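Grellach tracker: jaw width estimate jumps on glossy, printed backgrounds
Opened by: Hok-lam Poon
Assigned to: Amrit Kennedy
Status: open, workaround in place

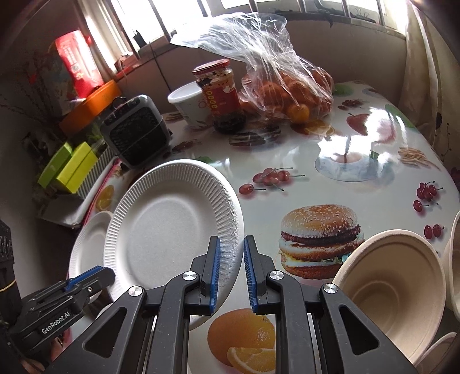 Symptom
Jaw width is estimated from the wrist view using the two blue finger pads. On the plate and bowl set, the estimate jumps for one or more frames while the pads are nearly closed. 33 of 80 episodes are affected. Sets on matte cloth are clean.

Checked so far
1. Recalibrated pad color range. No change.
2. Masked the window reflection on the tablecloth by hand. Jumps drop but do not go away.
3. Restricted the pad search to the area between the pivot screws and the fingertips. 21 episodes still affected.
4. Looked for the second gripper as a cause. Its upper finger also carries a blue pad, and the tracker can pick that one up when it comes in near the plates. Confirmed in episode 3,709.

Comment, Fuad Yilma
Printed fruit on the cloth is not the problem. I ran the color filter on the cherry and orange prints and got no hits. Please stop retuning hue.

Comment, Amrit Kennedy
Agreed. Switching to a left/right pair test: both pads must be found, ridged faces toward each other, or the frame is dropped and the width interpolated. Branch is on Gokotov.

Workaround
Set pair_required to true and rerun the width pass only. Do not rerun pose.

Next
Eduardo to rerun the full set with the branch and post the per-episode list.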